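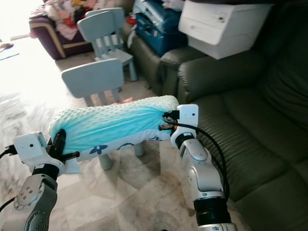

A reader in Hanside writes that her two arms pull a soft pillow in different directions, and asks if the planner is wrong. I think the planner is fine. Check these first.

Plan one path for the pillow and compute both arms from it.

Close the grippers slowly. In Mundo I set the force limit to 31 percent; stiff boxes need more.

Keep both clocks within 2 milliseconds.

Log the last 500 control steps, and read them before you change any gain.

Tips updated January 2019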